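Ranness Worktable, White
9 June 2021
By Dzifa Mensah

The Ranness is a table. It has a flat top, it is white, and it stands where you put it. We sold tables with more personality for years and took a fair number of them back.

What you get with this one is a plain surface at standing height, made to be pushed up against another Ranness when one turns out to be too small. People usually order the second in February, after swearing through the holidays that they would clear off the first. The long sides are straight, so two of them will sit edge to edge with a thin seam between. If your floor slopes, the seam will let you know. Turn the feet until it stops complaining.

The top wipes down with a damp cloth and a drop of dish soap. Skip the scouring powder. Ekow Atinga, who runs our returns desk, keeps a top in the back that someone cleaned with a wire brush, and he brings it out for visitors the way other people bring out baby pictures.

White was the only finish we ever made in numbers. There was a gray called Drulden, which looked like dishwater, and we made 168 of them before anyone said so. White is dull in the catalog and very good in use. Color shows up on it. You can sort fruit, buttons, or paint chips and see at a glance which pear is greener than you'd hoped. 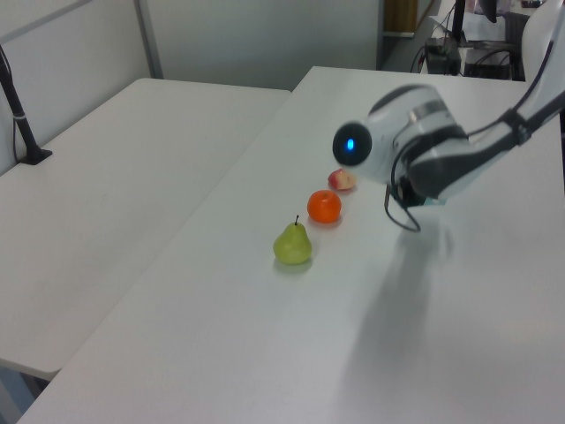
Pear, tangerine and apple on a white top, with a second table alongside.

Clamps are fine on the edge. Use a scrap of cardboard under the jaw if you care about marks, and tighten by hand. Lamps, pole mounts, vises of modest ambition: all welcome. A meat grinder is between you and your conscience, but it will hold.

The details, for those who scrolled straight to them:

Size: big enough for one project, or two if you are strict with yourself.
Weight: some 5 pounds more than you'll want to carry up the stairs alone.
Assembly: four legs, one wrench, both in the box. The wrench is cheap. Use your own if you have one.
Warranty: 5 years on the frame and legs. Stains are yours.

We have shipped 1,300 of these and the most common question is still whether it comes with a drawer. It doesn't. The Presteck drawer unit fits underneath and is sold separately, and yes, we know. The Cavalcanti shelf also fits, though it takes up the space where your knees would go, so it's best for people who work standing up.

Orders go out flat in one carton. Please check the corners before you sign for it, and keep the carton until the legs are on. If a corner has been dropped, send Ekow a photo and he'll get a new top on the way. Leave the wire brush out of it.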